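Double pet bowl
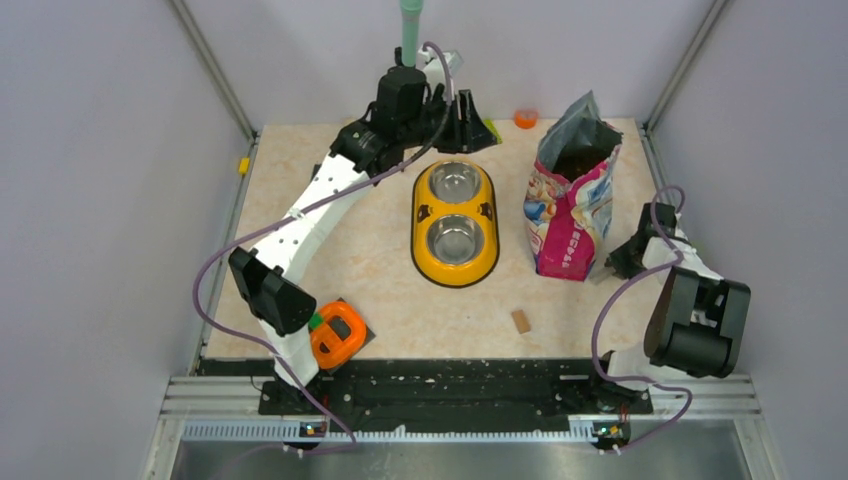
A double pet bowl, also called a double diner, is a feeding dish for cats and dogs in which two bowls are held side by side in a single tray or stand. One bowl is normally used for dry food, known as kibble, and the other for water. In homes with more than one animal, both may be filled with food.

Construction
The outer tray is usually oval or rectangular and is made of plastic, wood, ceramic or metal. The bowls are round and in most models lift out for washing. Stainless steel is a common choice because it resists scratches and does not hold odors. Many trays have a rim or a rubber base that limits sliding on hard floors.

Use
Kibble is poured straight from the bag or measured with a scoop. Portions depend on the weight and age of the animal, and feeding guides are printed on most bags. An opened bag is best rolled down and clipped between meals - kibble left open to the air goes stale and may attract insects. Water should be changed daily, and food bowls washed with hot, soapy water.

Variants
Raised versions are sold for tall dogs and older animals. The Vomau line, designed by Derek Pilkington, was offered in two sizes, with bowls holding 125 and 300 milliliters. Kamala Thampi's handbook on household pet care, published by Montes, advises placing food and water apart for cats - some drink more when the water stands elsewhere in the room.

See also
Automatic feeder
Pet food storage
Slow feeder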